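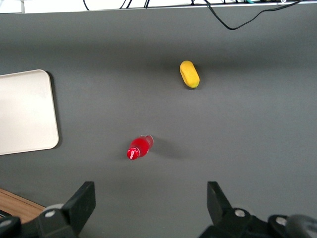 Pellurcombe sorting trial moves to second stage

The household items sorting trial at the Pellurcombe works will enter its second stage on Saturday, with a larger set of objects and a revised table layout. The first stage covered 18 object types, all light enough to be lifted with one hand. The second raises the total to 110.

Tae-yang Sun, who runs the trial for Vivex, said the larger set had been chosen for variety of shape and surface. It includes small drinks bottles, sponges, packaged food, cutlery and soft items such as folded cloths. Bottles are placed on their sides as well as upright, and oblong items are set down at an angle to the table edge. Positions are changed between runs according to a printed list.

The work surface remains a flat, matt grey top. A glossy white top was tested early in the first stage and dropped after reflections from the overhead lights interfered with the readings. Pale objects and trays also stood out poorly against it. Grey gave better separation across most of the set, although black and dark blue items are still recorded as difficult and are logged separately.

Shiny and part-transparent plastics are the other problem group. Light passing through a bottle changes the apparent colour near the base, and the outline used for measurement can shift as a result. "The error is small on a full bottle and larger on an empty one," Sun said. "We have asked for both in the new set, from the same supplier."

Trays will be used in 2 sizes, replacing the single size used until now. The larger has a lower rim. Both will be placed at the side of the table – the centre is kept for loose items – and a run is counted as complete when the listed objects are inside the rim and nothing else has been moved.

The first stage logged 127 completed runs. Failed runs were recorded but have not yet been broken down by object type. Sun said that table would be issued with the second-stage results.

Kingi will supply the replacement trays, and Drekar has been asked to re-level the benches before work restarts. The hall will be closed to visitors on the day of the changeover and will reopen the following morning at 9.30.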